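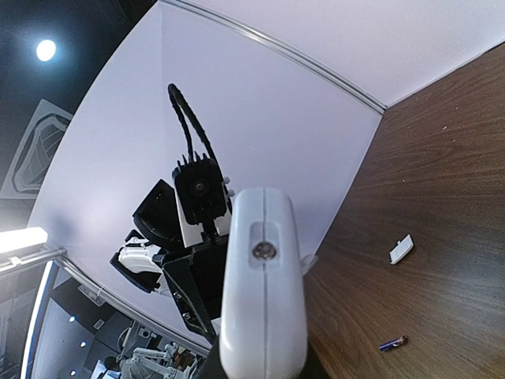 Chiến Hoàng: giveaway form still rejects my mall receipt, says code used. Never used it.

Ticket 1163, Skarngate phone promo. Checked - Indeo store codes get a leading zero droped on import. 166 entries hit.

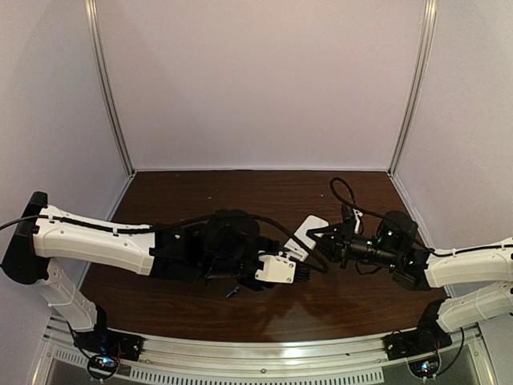 Reran import with codes as text. 16 still failing, all Ruren branch.
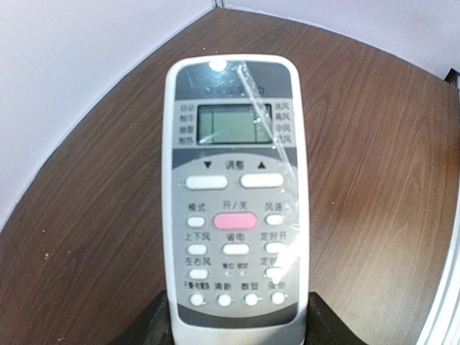 Ruren prints 2 codes per receipt, form reads the wrong one. Asked Tôn for a fix. 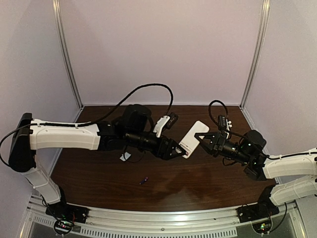

1 min read

Fix is live, pls resubmit. Draw date teh same.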